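Two arms, one bottle and a lot of biscuits

February 27, 2021

So I promised an update on the robot club and then went quiet, sorry! The short version is that we're still going, we have a task we all agree on (finally), and I have learned more about plastic bottles this winter than I ever wanted to. 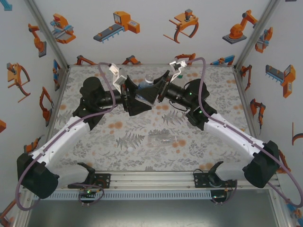 For anyone who missed the November post, the club is nine of us from the evening engineering course, plus Beat Ruchti, who teaches the second years and signs the forms that let us into the workshop. We're entering the Praleo Cup, which is a student competition for two-armed tabletop robots. You get a list of household tasks in advance, you pick one, and on the day you have a fixed amount of time to do it as many times as you can while a judge with a clipboard looks at you. We picked bottles. Pick up a bottle, pass it from one arm to the other, put it down standing up in the right zone. Full ones and empty ones, in any order.

I voted for the bottles. I'd like that on record because I have spent the last month pretending I voted for folding the tea towel.

Right, the handover. Picking something up with one arm is fine, we had that going by Christmas. Passing it across is where everything gets silly, because both arms have to be in the same bit of air at the same time and both of them have opinions about where the bottle is. If the left one thinks it's a centimetre further back than the right one does, you get a sort of tug of war. With a full bottle the stronger grip wins. With an empty one the bottle just crumples, makes that horrible crackly noise and pings off somewhere. We've got a box of casualties under the bench that I keep meaning to take to the recycling.

The empties are by far the worst. They weigh nothing, so the arm barely knows it's holding anything, and clear plastic is a nightmare for the camera, which looks straight through it and sees tablecloth. And we did ourselves no favours with the tablecloth! The rules say you have to cope with a patterned surface, so we practise on one with leaves and ferns all over it and orange dots, and for two whole evenings the software was completely convinced that one of the dots was a bottle cap. It kept going for it, ever so gently, and closing its fingers on nothing. I got quite fond of it.

We've named the arms, obviously. Left is Staseo and right is Torkum. I can't remember who came up with those but they stuck, and now the code is full of things like "wait_for_torkum", which will be a joy for whoever inherits it next year. Staseo is the better behaved of the two. Torkum has a slightly lazy wrist, and if you ask it to turn quickly it stops a few degrees short and then sort of shuffles the rest of the way. Beat thinks it's the cable dragging on it. I think it's the motor. We have a packet of ginger nuts riding on it.

The cables deserve a moan of their own, come to think of it. They have to be long enough that the arm can reach the back of the table, and then when the arm comes home there's all this slack with nowhere to go. We tried clips (pinged off), we tried cable ties (too tight, arm couldn't straighten), and we've ended up letting them loop over the top, which looks a bit like the thing is being drip fed but does seem to get snagged less.

Anyway, the numbers, which I know my brother will ask for. Over the last fortnight we did 300 handover attempts, properly logged, with a mix of full and empty bottles. Full ones were good, 89 per cent made it across and were set down standing. Empties were at 28 per cent, and before you wince, they were at 26 the fortnight before, so technically that's progress. I did suggest we put a bit of water in the bottom of each one and call them "nearly empty". Beat read me the rule book out loud, in a voice.

What we're trying now is changing who does the moving. Up to last week both arms travelled in to meet each other, which looks lovely on video but means you've got two lots of error adding up. So now Staseo picks the bottle up, brings it to the middle and freezes, and Torkum does all the approaching. It's slower and it looks far less clever. It also means that if it goes wrong you know which arm to shout at. And we've dropped the grip height, so the first arm holds low down near the base and leaves the top half free for the second one. I can't believe that took us until February. We were having them both grab the middle like two people reaching for the same door handle.

The other job is the fingertips. We had bare plastic pads to begin with and the labels slide on those like anything. Priya on the team has been trying different rubbery coatings, and the front runner at the moment is a strip cut from a cheap oven mitt. She's very smug about it and I'm afraid she's allowed to be, it grips beautifully. It does leave a bit of fluff.

My own part in all this is mostly the timing code and resetting the table, and I'd say it's one part timing code to ten parts resetting the table. Stand bottle up, lay bottle down, retrieve bottle from floor, check nothing's rolled behind the back post, press go. Then you stand there with your hand over the stop button, not breathing, as if that helps. I've caught myself doing it at home with the kettle.

A couple of people asked in the comments whether they could come and see it. There's an open evening planned at the Stojanovska building once we're allowed more people in the room, and I'll put the details up when I have them. You'd be very welcome, though be warned that a lot of it is watching somebody type.

Next up is getting the empties past half, and then we have to start on zones, because at the moment we're only aiming for "somewhere on the table, upright". I've also been told I have to write the team description for the entry form, 200 words maximum, and I've already used most of that explaining the oven mitt. If any of you have done one of these before and have an old one I could look at, please send it over! Oh, and we're out of ginger nuts again.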